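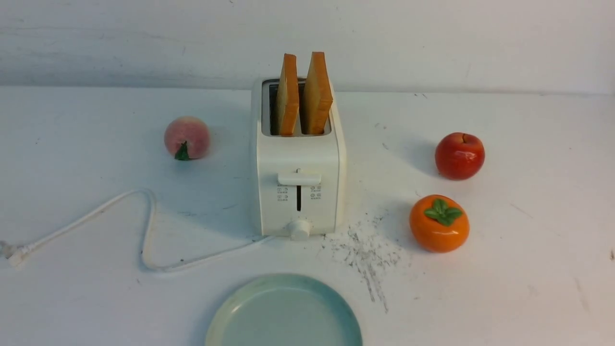 Myfanwy Rees thinks a README should begin by telling people which file to open, and that the history of the quarrel can wait. Open objections.csv first. The history of the quarrel starts under Background and goes on longer than she would like.

Jarman Brook Pipeline Objections and Water Readings

Release of August 2019
Maintained by Osian Morris, with help and some interference from the Flendholm Downstream Group

What this is

A collection of the written objections to the Seltex slurry pipeline, as sent to the planning office and copied to us, along with the water readings we took from Jarman Brook while we waited for somebody to read them. It is all plain text and should open on any computer, including the one in Flendholm library that takes most of a morning to wake up.

There are 3 files.

objections.csv has a row for each letter, email or form.
readings.csv has the water readings, a row for each visit to each sampling point.
places.csv says where the sampling points are, in words, with a grid reference where we had one.

Background

Seltex would like to carry quarry slurry from the upper workings to a settling lagoon on the flat ground below Flendholm. The pipe would cross Jarman Brook on the way. The company's consultants, Ernesico, described the crossing as "minor", and if you live on the hill it is. Those of us at the bottom of the hill get our water, our flooding and most of our gossip from the brook, and took a different view.

The group began as a row after a public meeting. Seltex had brought a large map. The village was underneath the key. Cledwyn Mathias asked whether this was policy, was told it was a layout problem, and has used the phrase "layout problem" in every letter he has written since. If you are doing any sort of word count on objections.csv, you may want to take Cledwyn out first.

The planning decision has been put back more than once. We make no claim that this is our doing, though Cledwyn does.

What is in objections.csv

letter_id: our own number. The planning office has its own numbers, which change.

received: month and year only. Day of receipt depended on whose kitchen table the post had got to.

form: letter, email, standard form or other. "Other" covers the poem and the petition written on the back of a roll of lining paper.

area: upstream, downstream, elsewhere, unknown. We asked people to choose for themselves. A few on the bridge chose both, and are entered as unknown, to their annoyance.

main_ground: what the writer mainly objects to, from a short list (water, flooding, traffic, noise, wildlife, fishing, house prices, Seltex in general). Only one ground is allowed per row. This has caused more ill feeling within the group than anything the company has done.

second_ground: added to calm things down.

text: the wording as sent, with names, addresses and telephone numbers removed. Spelling is untouched. So are the capitals.

reply: whether the planning office answered. Yes, no, or acknowledged. "Acknowledged" means a postcard.

notes: ours. Treat as opinion.

There are 45 rows marked withdrawn in the notes. In most of these the writer asked us to leave the text out after moving away, making peace with somebody, or taking a job at the quarry. The row stays so that the totals add up, and the text is blank. Please don't go round the village working out who they were. It has been done already, over several evenings, and the answers were wrong.

What is in readings.csv

We sampled at 11 points between the proposed crossing and the old mill pool. Each row gives the point, the month, the water temperature, the acidity, the cloudiness and a comment. Cloudiness was read with a clear tube with a black cross at the bottom: you pour out water until you can see the cross, and write down the depth. It is a cheap and respectable method. It does depend on the eyes of the person holding the tube, so there is a reader column, with initials swapped for letters of the alphabet. Reader C should have been wearing glasses. Those rows are flagged in the quality column and we suggest leaving them out.

Temperatures are in Celsius. A handful were first taken in Fahrenheit by a reader who doesn't hold with Celsius, and were converted afterwards by somebody else.

There is a gap in April. The brook was up over the stepping stones, the sensible thing was to stay at home, and for once everyone did. We have left the cells empty. Earlier copies of the file had zeros in them, and a student who was kind enough to use our data concluded that the brook had frozen solid and turned to acid.

What is in places.csv

Point names are the ones people use. "Behind Trefor's" is behind Trefor Pumphrey's barn, and he has agreed to be on the record as a location. "The bad corner" is bad because of the nettles; it says nothing about the water. "Below the pipe" refers to a field drain that has been there since before any of us, and has nothing to do with Seltex. We are aware of how this looks in a data set about a pipe. The drain was there first.
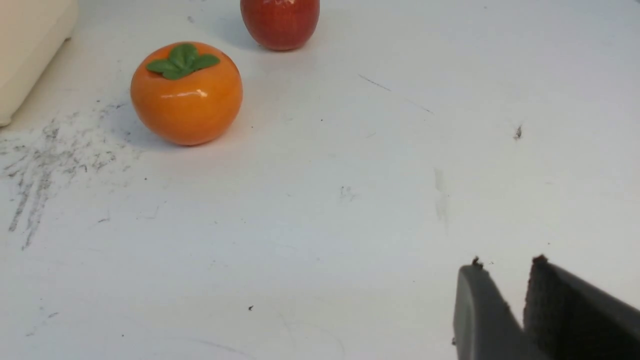

Berwyn Prothero objects that the readings prove nothing, the pipeline not having been built, and that a lot of people have stood in cold water to establish that a brook is a brook. His objection to the objections has been entered under notes. He is right about the first part. These are baseline readings, taken so that if the pipe does go in there will be something to compare with later. On their own they show a fairly clean upland brook that goes brown after rain. Anyone quoting them as evidence of pollution is quoting them wrongly, and that includes two of our own leaflets, now recycled.

How the objections were collected

People sent them to the planning office and gave us a copy, by email or through Trefor's letterbox. We typed up the handwritten ones. Each was typed by one person and checked by another, apart from the early ones, which were typed by one person and checked by nobody until Myfanwy found out.

We only have what we were given. Anyone who wrote straight to the planning office without telling us is missing. So, naturally enough, is nearly everyone who wrote in support. We did put up a notice saying we would be glad to have supporting letters too, for balance, and got one, which argued that the lagoon would attract geese. It is in the file, with "support" in the notes and "wildlife" as the main ground.

About 100 of the rows came in on a standard form we printed ourselves. The form had a suggested sentence on it ("I am concerned about the effect on the brook and on homes downstream"), and a good many people copied it out faithfully. Count these as separate people by all means. Don't count them as separate trains of thought.

What it might be useful for

Looking at how a small place argues with a large company. Comparing what people upstream and downstream worry about (upstream it is traffic, downstream it is water, and everybody mentions Seltex in general). Teaching a class about messy data, for which we believe it to be unusually well suited. Checking the brook later on.

What it should not be used for

Deciding what Flendholm thinks. The file holds the views of people cross enough to buy a stamp. It leaves out the ones who are quietly for it, the ones who can't be doing with it, and those who signed the lining paper illegibly.

Finding out who wrote what. We took the names out properly, but the village is small and people have habits of speech. If you recognise your uncle, keep it to yourself.

Anything produced by Seltex or Ernesico with the word "engagement" in the title. We can't stop you. We would like you to feel bad.

Known problems

The text column contains commas, quotation marks and, in one case, a recipe. It is all quoted properly now, but some old spreadsheet programs still split the recipe across several columns.

Flooding and water overlap. A letter complaining of water in the kitchen could have gone under either. We put it under flooding if the writer mentioned sandbags.

The reply column stops being reliable towards the end. The planning office began sending the same email to everyone, including people who hadn't written, and we lost track of what it was a reply to.

Trefor's grid reference was wrong in earlier copies and placed his barn in the lagoon. He has asked that the correction be mentioned.

Permission and credit

Everyone whose text appears said yes, in writing or in front of a witness. You may copy, share and reuse the files for anything that isn't on the list above. Please credit the Flendholm Downstream Group. If you find a mistake, write to Osian Morris care of the village noticeboard page, giving the letter_id or the point name and the month. If you disagree with how your own letter was sorted, look at second_ground before writing.

Changes in this release

Added the goose letter.
Emptied the zeros.
Flagged Reader C.
Moved Trefor's barn back on to dry land.
Took out a column called "tone", which had been filled in by Cledwyn and said "restrained" against every one of his own.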